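Lanano brings its free computer check-up days back to Grerkwood in March

GRERKWOOD – I started Lanano with one screwdriver set and a folding table, so it makes me very happy to tell you that our free computer check-up days are coming back this March, and they're going to be bigger than ever! If you've got an old desktop humming away under a desk somewhere, I'd love for you to bring it in.

The deal is simple. You carry your computer through our door any time after 9 in the morning, we open it up with you standing right there, and we tell you what we find. There's no charge for the look and no pressure to buy anything. If it only needs a cleaning, we'll do that on the spot. If it needs a part, we'll write down which one and what it should cost, and you can take that piece of paper to any shop you like (including the one across the street, they're nice people).

We have room for 300 computers this spring, and each one gets a 45-minute slot. Last time we ran 20-minute slots and I spent the whole day apologizing to folks in line, so lesson learned. Slots can be booked at our front counter or by phone, and we'll keep a few open each afternoon for people who just turn up. 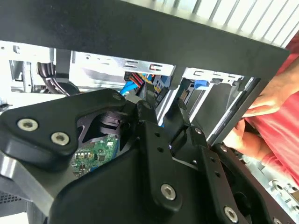
My favorite part of these days is getting people to look inside a machine they've owned for years and never opened. Folks are nervous about it, and I get that – I was scared to death of my first one. But a desktop case with its inside open to view, like the one shown, is a friendlier thing than most people expect, and a lot of the parts are made to be swapped by regular people at a kitchen table. We'll show you where the dust likes to collect, how to tell a tired fan by its sound, and how to add memory without breaking a sweat. Bring your questions, and bring your kids if they're curious!

We're also launching something new that I've wanted to do for ages. It's called the Kolier Shelf, and it's a parts swap. You leave a working part you don't need, somebody else takes it home, and it stays out of the trash. We're starting the shelf off with 1000 pieces from our own back room, mostly cables, fans, memory sticks and hard drives that we've tested and wiped. Take up to 2 items per visit, please, so there's something left for the next person.

Our neighbors at Nigatu, the coffee place next door, will be keeping everyone fed, and they've promised to bring back the cinnamon rolls. I can't tell you how many emails I got about those rolls.

A couple of practical notes. Please back up your files before you come, and leave the monitor at home, we have plenty. Laptops are welcome too, though some of the newer ones are hard to get into and we may only be able to run a basic check. Parking is free behind the building after 10 in the morning.

Reporters and photographers are welcome to stop by during any session. Just ask for me at the counter.

Contact: The owner, Lanano, Grerkwood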